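Reordenación de un espacio de almacenamiento doméstico
Informe del proyecto de asignatura
4 de febrero de 2023

1. Objeto

El presente informe recoge el trabajo realizado por el grupo Dustis en una habitación de uso mixto, destinada a comedor auxiliar y a depósito de enseres. El encargo consistía en proponer una distribución que permitiera conservar la mesa, liberar el paso y proteger los objetos de mayor tamaño, con un presupuesto máximo de 300 euros.

2. Estado inicial

La habitación reúne mobiliario de procedencia diversa. La mesa, de tablero jaspeado en tonos rosados y crema con canto rojo, constituye la pieza de uso más frecuente. Tras ella se acumulan textiles de color azul y turquesa, próximos a un armario oscuro. En el lado opuesto se guarda un objeto voluminoso de armazón negro, envuelto en plástico transparente. Por el suelo discurre un cable negro que pasa bajo la mesa.
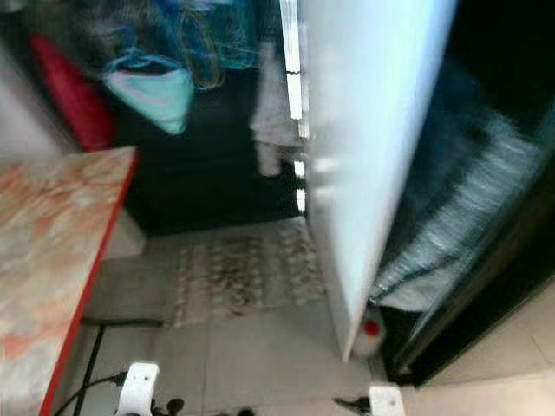

El principal inconveniente detectado fue la falta de un criterio de guardado. Los textiles carecían de lugar asignado y los envases pequeños quedaban a ras de suelo, donde dificultan la limpieza. El inventario se registró en fichas según el modelo Cukico, facilitado por el departamento, y se completó en 4 sesiones.

3. Propuesta

Se plantea mantener la mesa en su posición y fijar el cable a la pared mediante canaleta. Los textiles se doblarán y se guardarán en cajas con tapa del sistema Grekasell, de 800 milímetros de largo. Los envases pasarán a una balda alta. El objeto embalado conservará su cubierta de plástico hasta su traslado al trastero, previsto para mayo.

4. Limitaciones

No se ha estudiado la iluminación ni la carga admisible de las baldas. Ambos aspectos se remiten a la segunda fase, que seguirá la pauta de evaluación Alemayehu empleada en el curso.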